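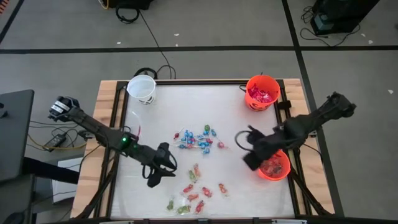
Stage & Touring > Spoken Word > Show Packages > Nambiar Talk Kit

Nambiar Talk Kit - live podcast and spoken word package

May 2023
By Hanna Pasichnyk

Print this page | E-mail this page

One case set for people who talk on stage. Podcast tapings, author nights, storytelling shows, Q&A tours. Built by Festberg, sold and serviced by us out of the Dultarport shop. In stock now, black only. Gray again in October if the parts show up.

Price: $2,803 complete. Freight extra. Will call at Dultarport is free, just call ahead so it's on the dock.

What it's for

A host, a guest or two, a pile of audio clips to play in, and a crowd that wants to hear every word. Rooms up to mid-size theaters. The kit plugs into whatever the house has. It does NOT come with main speakers and it won't replace them. We get asked this every week. If the venue has no PA at all you want the Jostosico powered pair, separate page.

In the case

- Talk mixer, 16 channels, the Nambiar with the wide faders
- Headset mics, 2, with spare windscreens
- Handheld wireless for audience questions
- Clip player with big lit buttons, foot pedal included
- Confidence speaker for the host, small, sits on the floor
- Recorder, multitrack, takes a standard memory card (card not included)
- Cables to hook all of it together, plus 100 ft of stage snake
- Rolling case, foam cut to fit, lid pocket for scripts

No mic stands. Every venue has a closet full.

The clip player

Reason most people buy this. If your show is half you talking and half tape - interviews, voicemails, whatever - you don't want to be waving at a sound guy in the dark. Step on the pedal, next clip plays. Step and hold, it fades out. Hold time is set in the menu under PEDAL, factory setting is a little short for most folks, try one notch up.

Clips load from a USB stick. WAV or MP3. Name them with a number in front so they stay in order, the player sorts by file name and pays no attention to playlists. Don't pull the stick during the show. It will keep going to the end of the current clip and then stop dead.

Pedal is quiet now. The old one clicked and you could hear it on the recording. If you have an old one, send it back, we swap the switch for the cost of shipping.

The mixer

Has an auto mix on the first eight channels. Turns down whoever isn't talking. Works great with a host and guest on a couch, less great with a rowdy panel where everybody goes at once. You can shut it off per channel. Small button, top row, goes amber.

The Q&A channel has its own mute on a long cable so a stage manager can kill the audience mic from the wings. Rajeshwari Sundaram asked for that on her book tour and Festberg made it standard.

Phantom power is one switch for the whole board. Headset packs don't care. Your vintage ribbon mic will care a lot.

Recording

Every channel goes to the card on its own track, before the faders, so a bad mix on the night doesn't ruin the episode. There's also a stereo mix track. Room mics are a good idea if you want the laughs - kit has inputs for them, mics sold seperately.

Light stays red when recording and blinks when armed. Blinking is not recording. Please read that again before opening night.

Power

One cord to the wall for the whole case. US plug. Power supply inside is universal, so overseas dates only need a different cord. Wireless is another story, the frequencies are set for the US and Canada. Ask Sreekumar Murthy in the shop about swaps before you book anything abroad, he needs the mics in hand to change them over.

Headset packs run on AAs. Fresh ones every show. Rechargeables OK if they're good ones.

From the road

"Did the whole spring run with it. Load-in went from an afternoon to a coffee. Wish the lid pocket was bigger." - Cauã Holanda, storyteller

"The pedal took me a couple shows. Stepped on it twice in Act One and gave away the ending. After that, love it." - Golshifteh Daneshvar

Known gripes

Case is heavy. It rolls fine but stairs are a two person job. The latch nearest the handle sticks when new, work it a few times with a dab of wax. Manual is thin, we have a better quick start sheet taped inside the lid and will mail you a fresh one when yours gets coffee on it. Display is hard to read under blue stage wash, there's a brightness setting on the second menu page.

Warranty and service

Festberg covers parts for two years from the ship date. Windscreens and cables not covered. Repairs done here in Dultarport, most back out the same week unless it's the display, those come from the factory and take longer. Loaner mixers available to owners with dates on the calendar, first come first served.

Returns within the month, in the original case, with all the foam. Headsets can't come back once opened - they go on people's ears.

Options

Third and fourth headset mics
Room mic pair for laughs and applause
Rain cover for outdoor festivals
Second pedal, for a stage manager or co-host
Jostosico powered speakers, see that page for specs and shipping

Rentals on this kit go by the show or by the week, and half of what you paid comes off the price if you buy within the season. Rental units are the same as the new ones, with scuffs. Call or stop by the counter for open dates.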